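**Drilside to supply bedroom storage sets for the Breltatau residence**

February 21, 2021

Drilside has been selected to supply soft storage sets for the furnished rooms at Breltatau, a long-stay residence in the Tetberg district. The contract covers 150 rooms. Deliveries began in January and will continue floor by floor.

Each set contains two fabric pouches, one flat under-bed bag and a printed folding guide. The pouches are cut from a single piece of cloth with a long upper edge that folds over the contents. No zipper or drawstring is used. The fold holds under the weight of the cloth when the pouch is laid flat on a shelf or mattress, and the pouch can be machine washed with ordinary bed linen.

The rooms at Breltatau have a single bed, a narrow closet and one wall outlet near the headboard. Residents told the building's operator, Trummer, that the bed was the only surface large enough for sorting clothes, and that small items were often mixed in with knitwear and bedding. The storage set was specified with that in mind. Garments are folded on the bed, small items go into the pouches, and the bed is then cleared in one trip to the closet.

Pouch size was settled after a trial in 10 rooms. An earlier, deeper version was dropped when residents reported that items at the bottom were hard to reach. The final version is shorter and has a wider opening.

The folding guide covers sweaters, long-sleeved shirts, pants and bedsheets. Heavy knitwear is folded with the sleeves turned in and stored flat. Dark garments are stacked separately from light ones. Remote controls, chargers and other small electronics are kept out of the clothing stacks. 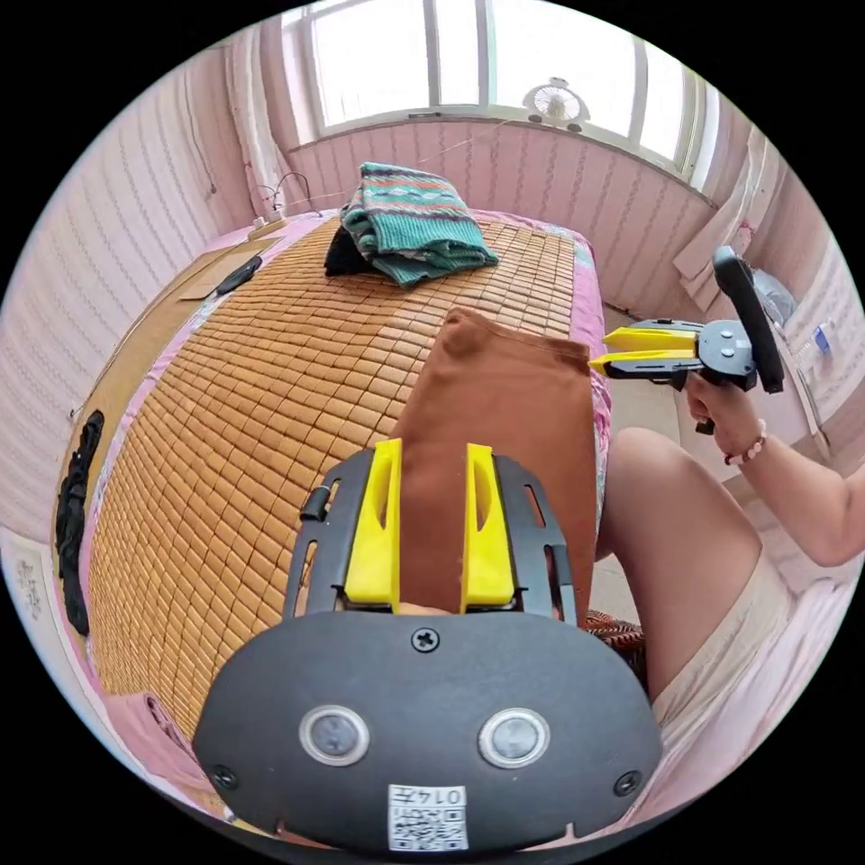 Bed coverings vary from room to room, as residents bring their own. The pouches have no metal parts or hard corners and can be placed on a woven mat, a quilt or a fitted sheet without snagging. Power strips and cables near the head of the bed should be kept clear of all fabric items, including the pouches.

Replacement pouches will be available to residents through the Trummer service desk on the ground floor. Under-bed bags are replaced only as part of a full set.

**About Drilside**

Drilside designs and sews soft storage for small rooms, student housing and long-stay residences. All products are cut and finished at its workshop in Tetberg.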